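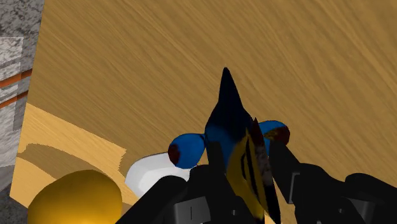
The year I stopped asking for a sign

2022-10-19

5 min read

For most of my adult life I have asked for signs. I asked for them before I changed jobs, before I moved to another country, and once, I am a little ashamed to say, before I bought a winter coat. I did it quietly, usually in the kitchen, with my eyes closed. Then I opened them and looked for an answer in whatever was near me. A bird, a number on a receipt, a song from the neighbor's radio.

My grandmother did the same, so I thought it was normal. In her village people read the smoke and the dogs. When I came to live in Adams, there was little smoke and the dogs were on leashes, but I kept the habit.

Last April I decided to try something different. I would sit in silence for 12 minutes every morning and ask for nothing. I had read about this kind of sitting in a small newsletter called Trundelum, which comes when it wants to come. The writer said that a person who always asks will only hear her own question. I read this sentence many times on the bus, and I was annoyed by it for two days.
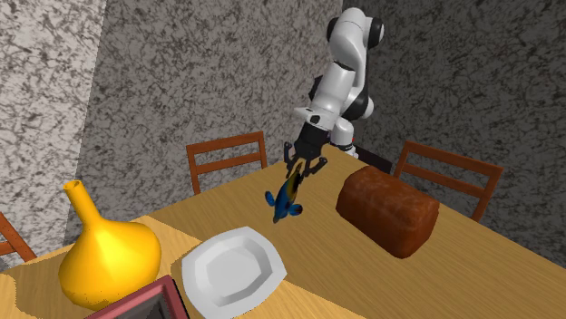

By Staff Writer, Inner Life

The first week was terrible. I had imagined that silence would feel like a clean room, but mine was full of old arguments, shopping and the face of a teacher who did not like me. My knees hurt. I looked at the clock after what I was sure was ten minutes and it was two. A friend told me to count my breaths, so I counted them, and then I began to be proud of my counting, and this was also not silence.

In the third week I went to Mestness, a retreat house on a hill where you can stay for a weekend if you help to wash the dishes. There were 9 of us. We did not speak from Friday supper until Sunday lunch. I had worried that I would be lonely, but in fact I felt more company there than at many parties. When no one can say something clever, you begin to notice how a person closes a door, or how she leaves the last piece of bread for someone else.

On Saturday afternoon we walked up to Pendadness, the long ridge behind the house. The path climbs to 3,754 feet and it is not a gentle path. I walked slowly, behind everybody. Near the top the fog came and I could see only my shoes and a little grass. The old me would have asked immediately what the fog meant. Should I leave my work? Was somebody ill at home? I felt the question come up, like a hiccup, and I waited, and it went down again. The fog was wet and smelled of sheep. After some time it moved away, and I ate my sandwich.

I know this is not a very good story. Nothing spoke to me on the ridge. When I told it to my sister on the telephone, she waited for the rest of it, and there was no rest. But I slept well that night, for the first time in months, and I have thought of that sandwich more often than of any sign I ever received.

I do not want to say that people who look for signs are foolish. My grandmother was the wisest person I have known, and she would have had an opinion about the fog. I think that for her a sign was a way of paying attention. She watched the world all day because it might be talking to her, so she saw a great deal of it. My own asking had become something else. I wanted to be told what to do, and I wanted somebody else to be responsible if it went badly.

Now I still sit in the morning, not every day. The annoying thoughts still come, and the teacher too, although she looks older. Sometimes there is a short space between two thoughts, perhaps as long as a swallow of tea, and in that space I do not feel separate from the street outside or from the people going to work on it. I cannot keep it. If I try to keep it, I am only thinking about it.

Last week I had to choose between two apartments. I closed my eyes in the kitchen from old habit – and then I opened them and made a list with a pencil. I took the one with the smaller bedroom and the better light.

Related

A beginner's weekend without words
What our grandmothers believed about birds
Walking slowly when you are in a hurry
Letters from readers: the prayers we stopped saying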